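4. Setting Up Tempo Sync

The Fandeck sends and receives clock over the 5-pin jack or USB. Use only one of the two at a time. If both are connected, the unit follows USB and ignores the jack.

1. Turn off the Fandeck and every synth or drum machine you plan to connect.
2. Run a MIDI cable from SYNC OUT to the MIDI IN of the first device.
3. Turn on the Fandeck, then the other device.
4. Hold SHIFT and press TEMPO. The display shows the clock page.
5. Turn the DATA knob to SEND and press it once to save.
6. On the other device, set the clock source to External.
7. Press PLAY. Both devices should start on the first beat.

NOTE: The lowest tempo the unit can send is 52 BPM. Below that, the display shows LO and the clock stops.
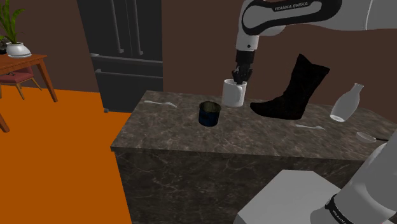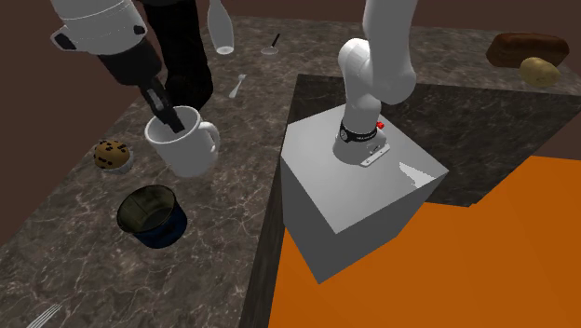
To follow a clock from another source, repeat steps 4 and 5 but choose RECEIVE. The TEMPO knob has no effect while the unit is receiving.

4.1 Correcting Late Notes

If the bass line lags behind the kick, open page 9 of the Setup menu and lower the Offset value one step at a time. Let the pattern play for 2 full bars before changing it again. Offset is saved with the song, so a new song always starts at zero.

The Inar arpeggiator has its own clock divider. Set it to 1/1 before you adjust Offset, or the two settings will work against each other.

CAUTION: Do not unplug the sync cable during playback. Held notes may keep sounding at full volume. If this happens, press STOP twice to silence all channels.

Owners of the older Rajan expander need firmware 11 or later to use RECEIVE. See Section 7 for the update procedure.

Drirkside Music Electronics | Contact Support | © 2026 Drirkside | Back to top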